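Subject: Re: [papercraft] Stickers and boxes – what are you all using?

Hi all,

On the Zirneck list last month, someone from Ollmont wrote:

> I've got a pile of flat cardboard boxes to decorate for the
> Furkthorpe fair in March and I can't settle on a surface to work on.
> My old mat is the same colour as the cardboard and I keep losing
> the little offcuts. Also, do you trim your figures close or leave
> a border? Mine tear at the elbows.

Leave a border! I'm a complete convert. I cut right up to the line for years and lost so many fingers and noses, and then I tried 2 mm of white all the way round and haven't looked back. My favourite at the moment is the reading boy, who's lovely in profile and very forgiving to cut out.

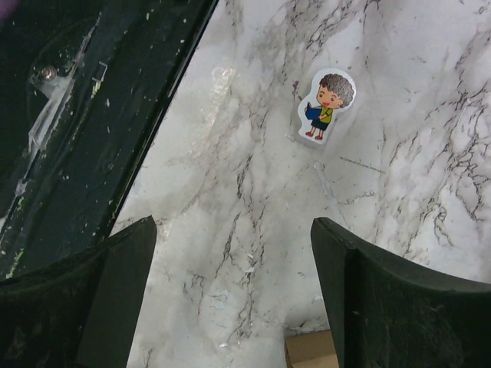 The reading boy, white border and all, on the marble pattern.

As for the surface, I'd go for marble contact paper. Brown cardboard stands out beautifully against it, and glue wipes off mine with a damp cloth. Do watch the glare under a lamp, though – I moved mine to the side and my eyes thanked me. A roll from Akolgo did my whole table with enough left over for a shelf.

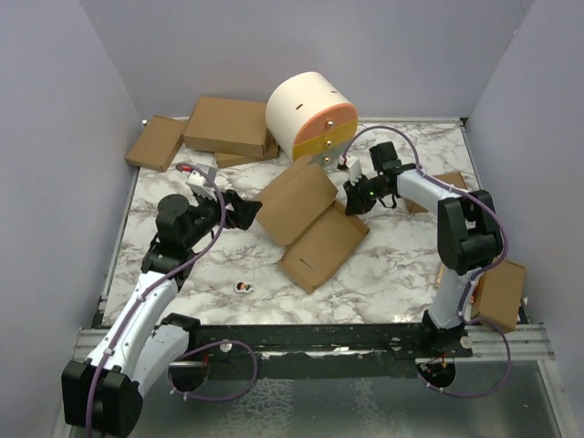

I like to have my boxes out in different states, some flat and some opened up, so I can try a figure on a flap before I commit. Once you've picked the spot, peel one corner of the backing, press it down and work across slowly. I leave mine under a heavy book for 15 minutes, and 10 is plenty for the small ones.

Would love to hear what colours you end up with for the fair!

Cheers from a very papery kitchen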